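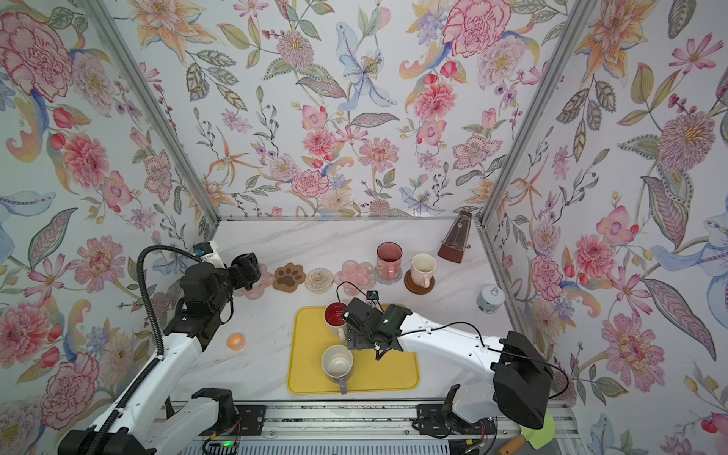
트루린(Trurine) 작업대의 두 팔. 노란 쟁반에는 머그잔 두 개, 뒤쪽에는 컵받침들.

"오늘은 컵 옮기는 날이에요. 어제도 컵이었고요."

문을 열고 들어가자마자 들은 말이다. 퍼스테드(Fusstead)에 있는 트루린 작업실에 가면서 나는 뭔가 굉장한 걸 기대했던 것 같다. 로봇이 공중제비를 돈다든가, 적어도 인사라도 해 준다든가. 그런데 두 시간 동안 내가 본 건 컵이었다. 컵, 쟁반, 컵받침, 다시 컵. 그리고 이게 생각보다 재미있어서 좀 당황했다!

이야기를 나눈 분은 트루린에서 데이터 수집을 맡고 있다. 본인 표현으로는 "하루 종일 설거지 안 하는 설거지 담당"이다. 이름은 빼 달라고 하셔서 여기서는 그냥 담당자님이라고 부르겠다. 녹음기를 켜 놓고도 자꾸 조종 자리로 돌아가시는 바람에, 인터뷰의 절반은 등을 보고 했다.

프로젝트 이름은 울터게이트(Wultirgate)다. 올해 2월에 시작했고, 부엌과 식탁에서 하는 자잘한 일을 양팔 로봇에게 가르치는 게 목표라고 한다. 가르친다고 해서 명령어를 하나하나 써 넣는 건 줄 알았더니 담당자님이 고개를 저었다.

"제가 직접 해 보이는 거예요. 제 손에 쥔 조종기를 움직이면 저쪽 팔이 그대로 따라오거든요. 컵을 집어서 쟁반에 놓는다, 끝. 그게 한 편이에요. 그걸 계속 모으는 거죠. 나중에 모델이 그걸 보고 배우고요."

그 모델을 여기서는 고티에(Gautier)라고 부른다. 왜 고티에냐고 물었더니 회의 때 다들 배가 고팠고 빨리 정해야 했다는 대답이 돌아왔다. 더 캐묻지 않았다.

한 편이 얼마나 걸리느냐고도 물어봤다. 컵 하나만 옮기면 10초면 된단다. 쟁반을 다 채우는 건 훨씬 길고, 중간에 하나라도 넘어지면 그때부터는 또 다른 이야기가 된다.

"처음에는 넘어지면 무조건 지웠어요. 창피하기도 하고(웃음). 그런데 그렇게 깨끗한 것만 먹이니까 고티에가 컵을 넘어뜨린 다음에 뭘 해야 할지 전혀 모르는 거예요. 그냥 허공에 멈춰 있어요. 그걸 보고 있으면 좀 짠해요, 진짜로. 그래서 요즘은 넘어뜨리고 다시 세우는 것까지 찍어 둬요. 따로 표시를 달아서요."

나는 이 대목이 제일 마음에 들었다. 내가 운전을 배울 때도 비슷했기 때문이다. 학원 코스만 완벽하게 돌던 사람이 골목에서 한 번 꼬이면 어떻게 되는지, 나는 몸으로 안다. (그날 뒤에 계셨던 트럭 기사님, 죄송했습니다.)
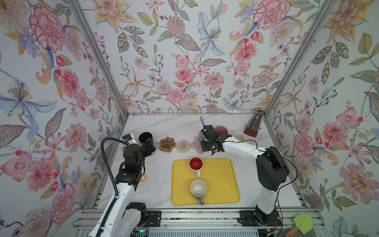 현장 이야기: 손잡이가 문제다

컵에서 제일 어려운 게 뭐냐고 물었더니 대답이 바로 나왔다. 손잡이다.

"사람은 컵이 어느 쪽으로 놓여 있든 그냥 잡잖아요. 생각을 안 하죠. 그런데 집게로 잡으려면 손잡이를 잡을지, 테두리를 잡을지, 몸통을 잡을지부터 정해야 해요. 손잡이가 앞을 보고 있으면 또 접근하는 각도가 달라지고요. 저는 이제 카페에 가도 컵 손잡이 방향부터 봐요. 직업병이에요."

쟁반에는 마침 라벤더색 손잡이가 달린 머그잔이 앞을 보고 서 있었다. 그 뒤에는 안쪽이 빨간 흰 머그잔. 나는 이 빨간 속이 자꾸 눈에 들어와서 예쁘다고 했는데, 담당자님한테는 그게 예쁜지 어떤지는 이미 상관없는 문제인 듯했다. "걔는 그냥 빨간 속이에요." 팀 안에서는 컵마다 부르는 말이 있는데, 전부 그런 식이다. 빨간 속, 라벤더, 분홍이. 작업 일지도 그렇게 쓴다고 한다.

컵받침도 마찬가지다. 발바닥, 꽃, 짚. 나는 갈색 발바닥 모양이 탐나서 어디서 샀느냐고 물었는데 기억이 안 난다고 하셨다. 아쉽다.

컵의 위치는 매번 바꾸는데, 처음 몇 주는 담당자님 마음대로 바꿨다가 크게 후회했다고 한다.

"제 딴에는 골고루 섞었다고 생각했거든요. 나중에 위치를 다 찍어서 그림으로 뽑아 봤더니, 세상에, 전부 제가 손 뻗기 편한 데 몰려 있는 거예요. 왼쪽 구석은 텅 비었고요. 제 팔 길이를 가르치고 있었던 거죠."

그 뒤로는 시작 배치를 프로그램이 뽑아 준다. 화면에 나온 대로 놓고, 시작 버튼을 누르고, 옮기고, 끝 버튼을 누른다. 귀찮지 않냐고 했더니 귀찮다고 하셨다. 아주 시원하게.

지금까지 통과시킨 컵 시연은 529편이다. 찍은 건 그보다 많은데, 나머지는 검수에서 빠졌다. 빠지는 이유가 또 재미있다. 끝 버튼을 너무 일찍 누른 것, 카메라 한 대의 시간이 어긋난 것, 그리고 담당자님이 꼽은 제일 억울한 경우인 '망설임'.

"잘 옮겼어요. 안 넘어졌고요. 그런데 중간에 제가 점심 뭐 먹을까 생각하느라 팔이 가만히 떠 있었던 거예요. 그런 게 많으면 고티에도 중간에 멍하니 서 있어요. 점심 생각도 안 하면서."

여기서 둘 다 한참 웃었다. 녹음을 다시 들어 보니 웃는 소리만 꽤 길게 나온다.

사람마다 버릇이 다르다는 얘기도 나왔다. 조종하는 사람은 모두 11명인데, 일지를 안 보고 움직임만 봐도 누구 건지 알겠다고 한다. 어떤 사람은 컵을 높이 들어 크게 돌리고, 어떤 사람은 바닥을 스칠 듯이 낮게 간다. 한 사람은 내려놓기 직전에 꼭 한 번 살짝 흔든다나.

그럼 한 가지로 통일하는 게 좋지 않느냐고 물었다. 내 나름대로는 날카로운 질문이었다.

"저희도 그걸로 오래 싸웠어요. 지금은 순서만 맞춰요. 뒷줄부터 채우고 앞줄을 채운다, 이런 것만요. 손버릇은 놔두고요. 다 똑같이 하라고 하면 사람들이 긴장해서 움직임이 더 이상해지더라고요. 로봇을 조종하는 사람이 로봇처럼 되는 거예요."
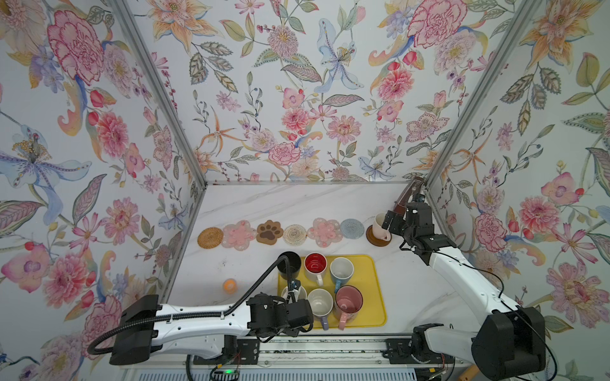 두 팔을 함께 쓰는 건 한 팔로 할 때와는 완전히 다른 종목이라고 했다. 한 손으로 컵을 옮기는 동안 다른 손은 뭘 해야 하나? 사람은 그냥 둔다. 그런데 그 '그냥 둔다'도 누군가는 보여 줘야 하는 거다. 담당자님은 한동안 쉬는 팔을 늘 같은 자리에 세워 뒀는데, 그랬더니 고티에가 쉬는 팔을 그 자리로 돌려보내느라 바쁜 팔까지 느려졌다고 한다.

"그래서 지금은 쉬는 팔이 다음 컵 근처에 미리 가 있게 해요. 식당에서 일 잘하는 분들 보면 그러시잖아요. 한 손으로 그릇 치우면서 다른 손은 벌써 옆 테이블에 가 있고. 저 요즘 밥 먹으러 가면 그분들 손만 봐요. 좀 무서우실 것 같아요, 제가."

나도 한번 해 봤다. 사실 이 얘기를 쓰고 싶어서 근질근질했다! 조종기를 잡고 세 번 시도했는데, 첫 번째는 컵 옆을 꽉 집었고(공기를 잡았다는 뜻이다), 두 번째는 들긴 들었는데 너무 세게 내려놔서 쟁반이 덜컹했다. 세 번째에 드디어 섰다. 컵이 서 있는 걸 보고 그렇게 기뻤던 적이 없다. 내 세 번째 시도가 530번째가 되느냐고 은근히 여쭤봤더니 담당자님이 화면을 잠깐 보시고는, 끝 버튼을 안 누르셨는데요, 하셨다.

하루에 얼마나 하느냐는 질문에는 의외로 단호했다. 한 사람이 계속 앉아 있는 건 한 시간까지. 그다음에는 무조건 일어난다.

"더 하면 할 수는 있어요. 그런데 나중에 보면 티가 나요. 손목이 아프니까 컵을 덜 들어요. 그럼 고티에도 덜 들고, 그러다 쟁반 테두리에 걸리고요. 제 손목이 아픈 게 그대로 가는 거예요."

다음 목표를 물었다. 컵을 졸업하면 접시로 간단다. 접시는 얇아서 바닥에 붙어 있으니 집게가 들어갈 틈이 없고, 그래서 가장자리를 한쪽 손으로 살짝 들어 올린 다음 다른 손으로 받아야 한다고, 담당자님이 맨손으로 허공에 시범을 보여 주셨다. 그 동작을 두 번 하시더니 갑자기 메모지를 찾아 뭔가를 적으셨다. 나는 잠깐 잊힌 사람이 됐다.

언제쯤 우리 집 식탁도 치워 줄 수 있느냐고도 물어봤는데, 이건 대답을 안 해 주셨다. 대신 우리 집에 컵이 몇 종류냐고 되물으셨다. 세 본 적이 없다고 하니 그럼 손잡이 없는 컵은 있느냐고, 유리컵은 많으냐고. 인터뷰하러 갔다가 인터뷰를 당하고 왔다.

나오는 길에 건물 1층 카페에서 커피를 시켰다. 머그잔 손잡이가 왼쪽을 보고 있었다. 아, 옮았다.

2025년 11월, 퍼스테드에서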